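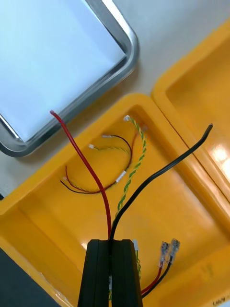 # Chapter 2: The Long Wait at the Table

When my son was small he ate toast. I mean that he ate toast the way other families eat food. He had it in the morning and he had it at tea, cut into fingers, and if the fingers were too dark he put them under the radiator in the hall. Our health visitor (a lovely woman, very tired) told me he'd eat when he was hungry. He was hungry quite a lot, as it happened, and he cried, and he ate toast.

I'm starting there so you know who is writing this chapter. I trained later, and I've sat in on a great many family meals since, with a notebook on my knee and somebody's gravy on my sleeve. But most of what I think about feeding children who find eating hard I first thought in my own kitchen in Pildale, usually while scraping a plate into the bin.

Chapter 1 looked at how a child's senses can make an ordinary day louder, scratchier and smellier than it is for the rest of us. If you skipped it, go back and at least read the section on smell, as I'm going to lean on it rather heavily. In this chapter we take all of that and sit it down to dinner.

## What we mean by a narrow eater

Plenty of children are fussy. They go off peas, they want the blue cup, they'd live on pasta if you let them, and mostly it passes. The children in this chapter are different in degree and often in kind. Some are autistic, some have a genetic condition, some were fed by tube as babies and never had the usual months of gumming a crust. A few have no diagnosis at all and perhaps never will.

I call them narrow eaters. You'll meet other terms in other books, several of them medical, and if a child you work with has one of those in their notes you should use it. I like "narrow" as a working word. It says how wide the diet is and doesn't say whose fault it is.

A narrow eater will usually have a short list of foods they accept, and the list is very exact. One brand of yoghurt will do and the next won't. The biscuit must be whole. Maja Czarnecka kept a list for her daughter Lena on the back of a kitchen cupboard door, and when I first visited there were 2 things written under "hot dinners". One of them was crossed out. It had been a fish finger, and the shop had changed the crumb.

I was so pleased to see that cupboard door! Maja apologised for it, and I asked if I could copy it down. A list like that is the best starting point you can have, and lots of families have never been asked for one. Make yours before you try anything else in this chapter. Put down the food, the brand, the shape, how warm it has to be, which plate, and who has to be in the room.

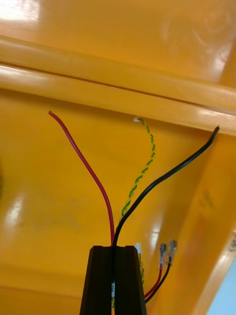 Should I hide new foods inside the ones my child already trusts?

In most cases I'd leave it alone. A child with a short list is relying on those foods to be the same every time, and if one of them starts tasting odd they may drop it for good. Put the new food on a separate dish nearby and let them know what it is.

I learned that one the hard way with a blended carrot and a pot of custard. He didn't touch custard again until he was nearly at secondary school. If there's something a child has to have, a medicine or a supplement, talk to the pharmacist or the dietitian about how to give it, and keep it well clear of the favourites.

## Why "just one bite" goes wrong

Think of something you'd really rather not put in your mouth. For Dalal Karaki, who ran the lunch club at the Tresten centre for years, it was a cold mushroom. She used to ask new staff to name theirs and then to picture somebody kind and smiling holding it up to their lips on a fork. Go on, just one bite, and then you can have your pudding. They always leaned back in their chairs.

The child at the table is leaning back too, and we read it as stubbornness. What we've done with the one bite is tell them three things at once: this food is bad enough to need a reward, the grown-up is going to keep on, and pudding isn't safe either. By the end of the week the child may be upset before the plate even arrives. I've seen children start to cry at the sound of the cutlery drawer.

Pressure comes in quieter forms as well. Watching is one, and so is going silent when the fork goes up, or cheering when it goes in. Reet Mets worked beside me at Tresten and she had the gift of being completely uninterested in what a child was eating. She'd chat about buses. Children ate more next to Reet than next to anybody, and when I asked her how she did it she said she liked buses.

## Slow is the right speed

I should be fair about how long this takes. One boy I worked with had a slice of pear on a saucer beside him at 39 teas before he licked it. His mum counted; I wouldn't have had the patience. He licked it, made a dreadful face and went back to his crackers, and she rang me up shouting as though he'd won the cup. Quite right too.

You will have weeks when nothing moves, and weeks when things go backwards (colds, new teachers, Christmas). Please write those down as well. Families tend to remember the bad days in great detail and forget the small good ones, and a page of notes from May can be a real comfort in November.
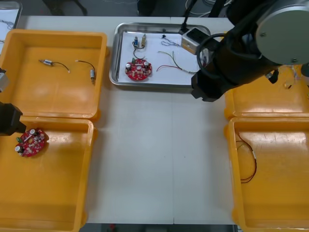 ## When to ask for help first

Before you start on the steps in this chapter, stop and check the points below. Any one of them means a doctor, dietitian or speech and language therapist should be involved before you change anything:

- The child is losing weight, or isn't growing as expected.
- They cough, choke or sound wet in the voice during or after meals.
- They've dropped whole groups of foods in a short time.
- Eating seems to hurt.
- They are refusing drinks as well as food. Ring somebody that same day.

If you're told to wait and see, and you aren't happy, ask again. Take the list off the cupboard door and bring it with you. Noemi Mancuso took hers in a plastic wallet with a week of packets and wrappers stapled behind it, and she got her referral.

## Before you read on

Keep one child in mind as you work through the chapter, your own or one you know well. Write down everything they ate yesterday, including the bits between meals, and who was sitting with them. We'll use it in the next section, where we look at the room, the chair and the noise before we go anywhere near the food.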